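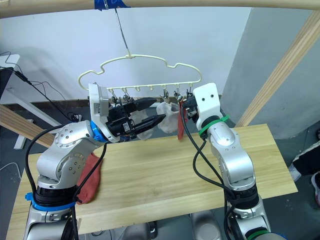
I dry most of my laundry indoors, so I go through a lot of small drying gear. The Bomlow clip hanger replaced a folding rack that took up half the bathroom. I bought it in January and have used it 2 or 3 times a week.

The clips are metal and hold socks well. Thick wool socks need a firm push - thin ones go in easily. It takes up no floor space, and that was what I wanted.
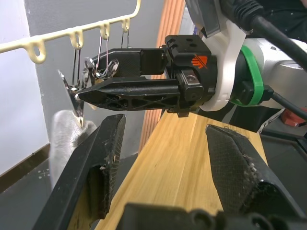 Zusia
May 2, 2019

My old Clastov hanger had plastic clips, and they snapped after one winter near the radiator. None of the Bomlow clips has broken. They do tangle when the hanger is put away in a drawer, so I leave mine up.

Balance is the weak point. Load one side first and the whole thing tips.
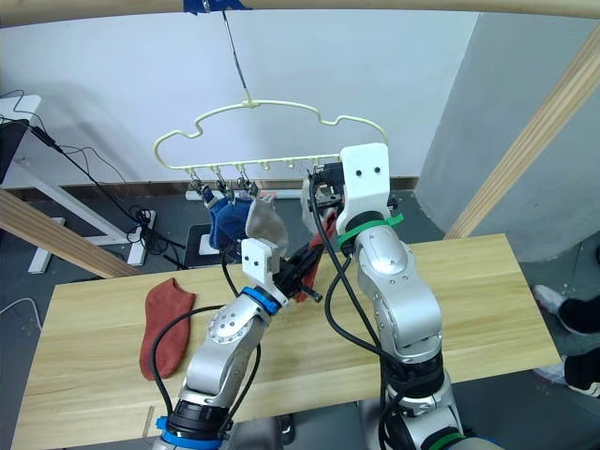 It evens out once the other side is filled, but I would have liked a stiffer hook. Towels are too heavy for it. For socks, underwear and baby clothes it does the job, and I would buy it again.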